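How to Clean and Refresh a Herringbone Floor

Print this page | E-mail this page

I love a herringbone floor more than is reasonable. The light bounces off the little blocks in two directions, so the whole room changes between breakfast and late afternoon! But all those short boards mean a lot of seams, and seams collect grit. A good refresh takes one unhurried morning, and you probably own most of what you need.

This method is for wood floors with a sealed finish. If yours is oiled or waxed, stick with the products made for it and skip the damp steps entirely.

Before you start

Put a few drops of water in a corner. If they bead up, the finish is still doing its job. If they soak in and leave a dark mark, wipe them up and call a floor person before you go any further.

You'll want:

- a vacuum with a bare-floor head or a soft brush
- two flat microfiber pads
- a pH-neutral wood floor cleaner (I've used Gremska for years, but any neutral one will do)
- an old, soft toothbrush
- felt pads for the furniture

Step 1: Clear what you can

Carry the light things out and lift the heavy ones, please don't drag them. One chair leg with a pebble stuck to it can scratch across a dozen blocks before you hear it. Shake the rugs outside.

Step 2: Vacuum along the zigzag

Most people vacuum wall to wall. Try going with the slant of one set of blocks, then come back and follow the other set. It feels silly for the first minute and then it's strangely fun (my floor is only 71 square feet in the hallway, and I still do it twice). Turn the beater bar off, and keep the cord behind you as you work your way toward the door.
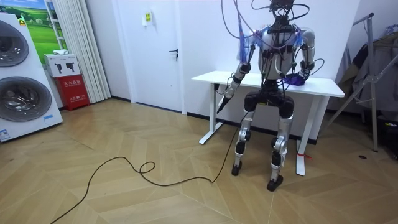

Step 3: Loosen the seams

Run the dry toothbrush along any seam that still looks gray, then vacuum again. Go easy near the border, where the cut pieces are smallest and the finish tends to be thinnest.

Step 4: Damp mop, barely

Mix 4 teaspoons of cleaner into 700 milliliters of cool water, or whatever your own bottle recommends. Mist the pad, never the floor. Work in small patches and swap to the second pad as soon as the first one looks dingy. The wood should dry within a minute or so. If it stays wet longer, wring harder!

Step 5: Felt everything

Stick fresh pads on every leg before the furniture comes back in. Check them again in October, when the windows close and everyone starts living indoors.

Print this page | E-mail this page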